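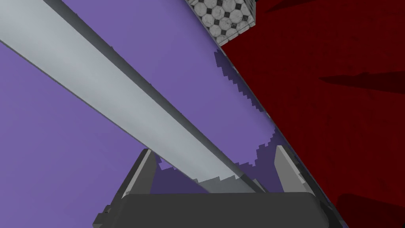

Can you replace a cable company remote with a cheap universal one and still get everything to work? Most of it, as long as you keep the original somewhere in the house for pairing and for the DVR list.

I spent part of June finding this out at my mother-in-law's place in Vostindale. Her old remote had been dropped enough times that the volume rocker only worked if you leaned on it. The cable company wanted her to drive to the service counter for a new one, and she doesn't drive on the highway anymore. So I bought a Sultell four-device universal remote and figured I'd have it running before lunch.

The Sultell takes two AAA batteries, which were not in the box. The battery door is the kind you slide down with your thumb, and it is stiff when new. The instructions are one folded sheet with a code list on the back in very small type. Her TV is a Navarro, about nine years old, and the list gives 4 codes for that brand. The first turned the set off but did nothing else. The second worked for power and volume but moved the input menu the wrong way. The third one is the one we kept.

The cable box was harder. It's a Cloltum box, the flat black one with no clock on the front, and it wasn't on the printed sheet at all. If your brand isn't listed you have to use the code search. You hold down Setup until the light blinks twice, press the device key, then press Channel Up over and over while pointing at the box. When the box shuts off, you stop and press Setup again to save. Ours shut off on press 166. I know the number because I was writing it down in blocks of ten, in case I lost my place.

A few things I would do differently:

Put the box on a channel before you start. If it's already off, the search has nothing to turn off and you'll go right past the code. I did that the first time and went through the whole cycle for nothing.

Press slowly. The box takes a second or so to react, and if you're going fast you'll be two codes past the right one when it finally goes dark. You can step back with Channel Down, but the sheet doesn't mention that. My neighbor Kenza Ait Ali told me when I complained about it over the fence.

Write the final code on a piece of tape and stick it inside the battery door. The Sultell forgets its setup if the batteries are out for more than a few minutes.

What works now: power for both devices, volume, mute, channels, the guide, the arrow keys and OK. What doesn't: the list of recorded shows, and the voice button, because the new remote has no microphone. For recordings she can go in through the main menu and arrow over three times. She's used to it already. She never used voice.

The other thing is line of sight. Her old remote was RF, so it worked with the box behind the cabinet door. The new one is infrared only, and with the door shut you get nothing. I moved the box up to the shelf under the TV, which meant a longer HDMI cable and half an hour of dust. If your box has to stay behind a door, I'd spend more and get an RF model, or one of those little stick-on IR repeaters – I haven't tried one, so I can't say which.

The buttons are bigger than on the old one and the numbers are white on dark gray, which she can read without her glasses. They don't light up. The input button is right beside the power button, and she has hit it by accident more than once. I put a small felt dot on power and that has mostly taken care of it.

She called Friday to say the sound was gone. It was on mute. The Sultell's mute key is where her old volume key was, so I expect a few more of those calls.

We use cookies to remember your settings and count visits. By staying on this site you agree to this. Accept / Manage

3 comments

Ariel Policarpio
Same Cloltum box here. Mine came up a lot earlier in the search than yours, on a different brand of remote. Good tip on leaving a channel on first.

Dot in the basement
Does the volume control the TV or the box? Mine only wants to do the box and it's too quiet.

Kenza Ait Ali
Dot, there's usually a volume lock setting. Hold Setup, press Volume Up, then press the TV key. Worked on ours.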